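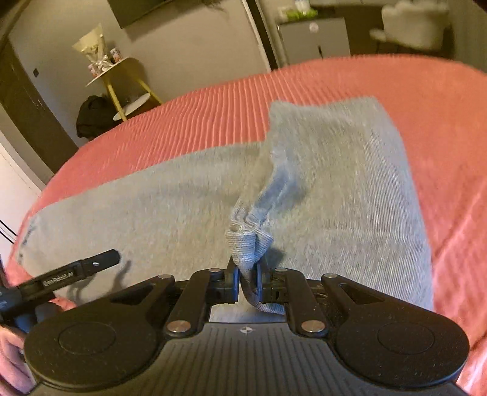
Light grey knitwear on a coral-pink bedspread.

My cousin is 34 and not married, and for this reason my aunt asked me to go with her to the open day of Sirkance, the marriage bureau in Grundden. My cousin himself did not want to come. He said we could look without him, as one looks at a flat.

The bureau is in an old merchant's house with the year 1687 cut above the door. We arrived at half past ten and there was already a queue on the stairs, mostly mothers. At the desk each family received a number. Ours was 112, and my aunt was unhappy with it, for she believes that even numbers are for funerals.

In the first room the staff explained how they work. A family fills in a form of six pages. It asks for education, work, religion, food habits, and if the person is willing to move to another city. There is also a question about snoring, which my aunt wanted to leave empty. The registration costs 200 for one year, and 100 is given back if no meeting has been arranged in this time. I asked what they count as a meeting. The lady answered that it is two people at one table, also when they only drink water.

After this we could visit the Higuchi room, which has its name from the tea house that was there before. It has seven small tables, where the first meetings take place. The parents may wait behind a glass door. I found this rather strange, but my aunt tried the chair behind the door and said that it was comfortable.

Upstairs there was a talk about Skolora, the computer program they have used since May for comparing the forms. The talk was long and the microphone was not good. From what I understood, the program gives each pair a mark, but a person in the office reads both forms before any telephone call is made. A father in the last row asked whether it considers the height. It does.

Lunch was soup and bread, included in the visit. We sat with a mother from the next town who has three daughters, and she and my aunt exchanged telephone numbers before the soup was finished. The bureau earned nothing from that.

We took the forms home without signing. The next open day is in autumn, and the bus number 4 stops in front of the house.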